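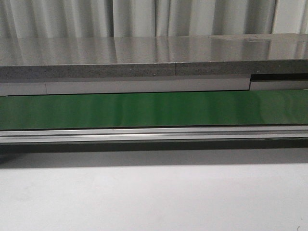 Sitwood Opens Its First Kitchen Showroom in Grultport, With Counters You Are Welcome to Lean On

GRULTPORT, May -- Sitwood, the family-run maker of kitchen counters and cabinets, is delighted to announce the opening of its first showroom, in the old Mellar building on the harbor side of town. Doors open at 10 a.m., the coffee will be on, and everyone is invited, whether you are planning a whole new kitchen or just like opening and closing other people's drawers.

The showroom covers 1,792 square feet and has three full kitchens set up for visitors to try. It also introduces Lacerda, a new line that pairs glossy colored fronts, green among them, with gray worktops and a speckled, stone-look edge.

"We must have looked at 113 edge samples before we settled on this one, and I think I carried most of them around in my coat pockets," said Tamsin Zamora, who founded Sitwood with her cousin Ansel Baptiste. "I wanted a gray with some life in it, and I wanted a green my grandmother would have picked out. She had a green kitchen for almost all of my childhood, and we did our homework in it, and our arguing too."

Sitwood has fitted 358 kitchens in and around Grultport, nearly all of them planned at the customer's own table. Those home visits will go on just as before -- the showroom simply gives people a place to see colors and surfaces at full size.

Divya Ramasamy will manage the showroom and can help with measurements, so please bring yours along, even if they are on the back of an envelope. Juniper Nakamura will lead free planning sessions each month for people working with small or oddly shaped rooms, and children are welcome at those too.

Lacerda fronts and worktops can be ordered together or separately, and sample pieces may be borrowed to take home.

Press contact: Indira Kartha, Sitwood, Mellar Building, Grultport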